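Week 5: Demonstrations Without the Robot
Instructor: Sinéad Heffernan
Read before class. Bring a laptop and low expectations.

Last week we drove a real arm with a joystick for an hour and collected, among the lot of us, two usable demonstrations. One of those was the warm-up. This week is about the other way to get data: give a person a pair of hand-held grippers, with a camera on each, and let them do the job at human speed.

1. The basic bargain

Teleoperation records exactly what the robot did. Hand-held collection records what a person did with something shaped like the robot's hand, and you work out the rest later. You gain speed and you lose joint angles. Everything else in the method is an attempt to pay that debt down.

The running case for these notes is the Reltton shelf task, which uses a small black metal rack on a table, a jar and a cup. The wrist camera goes where the fingers go, so its view of the rack changes a great deal over one demonstration.
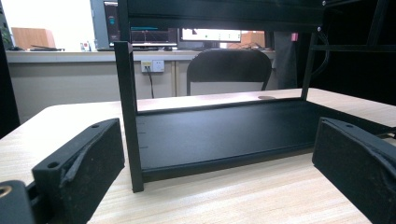 Why train on the wrist view when a fixed camera would see the whole table?
The wrist view is the one you can carry over to the robot. Mount the same fingers and the same camera on the arm and the policy sees close to what it saw in training. A fixed camera in training sees a person's arms, and at test time it sees a robot's, and the policy is not amused by the swap.

2. What goes into one demonstration

Three streams, all of which will drift apart if you let them:

Images from each wrist camera.
Gripper width, one number per hand.
Gripper pose, recovered after the fact from the images and the motion sensor.

The pose is where the trouble lives. Recovery works by matching features between images, and a matte black rack at close range offers very few of them. The room behind it helps. Office clutter is a gift to a tracking algorithm, so please stop tidying before you record.

Our first pass over the shelf task lost 16 of 63 demonstrations to bad tracking. Eder, the script that does the filtering, throws out any run in which the pose jumps farther between two images than a wrist could plausibly travel. It is strict and it holds no grudges. You will want to argue with it on Saturday night before the lab is due. Look at the plot first.

3. Two hands

Two-handed tasks need both grippers in one coordinate system. Tracking each hand separately gives you two tidy paths with no agreed relation between them, like a couple giving directions. The usual fix is to map the space once, slowly, and then locate both cameras in that same map.

A head-level view is handy for checking the result by eye. In the moment shown, the right gripper is closed on the white cup and the left one is open, so the two width signals ought to disagree. If your plot says they match, you have swapped or duplicated a channel. More than one published dataset, I suspect, has done the same. 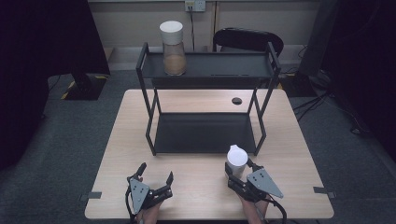 4. From paths to actions

Do not train on absolute positions. The map's origin is wherever the mapping run happened to begin, and it means nothing to anybody. Express each future pose relative to the current one:

relative action = inverse(current pose) x future pose

The policy then predicts a short run of these, executes part of it, and looks again. For the lab we predict 16 steps. Try 5 as well and watch what happens near the rack posts. Short predictions tend to dither: the policy changes its mind at every look. Long ones commit to a mistake with real confidence. You know people of both kinds.

Also fix the delay. Images reach the policy late, and so do commands to the arm. A person with a gripper has no such lag, so the training data is cleaner than the world the robot will live in. Measure both delays on the Flasteck arm and shift the action times to match. The Jesunwood notes on the course page give the procedure, in a tone I can only call wounded.

5. Where the method breaks

People reach into places the arm cannot. A wrist slips between two uprights at an angle that would put the robot's elbow through the table, and the recording looks perfect. Check every path against the arm's reach before training. Then check clearance, especially low down near the base, where the fingers have the least room to spare.
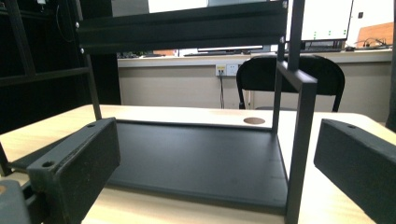 Figure 3. Wrist view at the rack, both fingers in view.

For the lab

Run the filter on the raw set and report what it rejects. Pick two rejected runs and explain each one in a sentence. "The filter is wrong" is a sentence, but you will need a second one.

Train with relative actions, then with absolute ones. Plot both errors on the same axes.

Optional: flip left and right in the data and retrain. Remember to flip the actions too. In June a group forgot, and the arm reached very smoothly for the wrong side of the table.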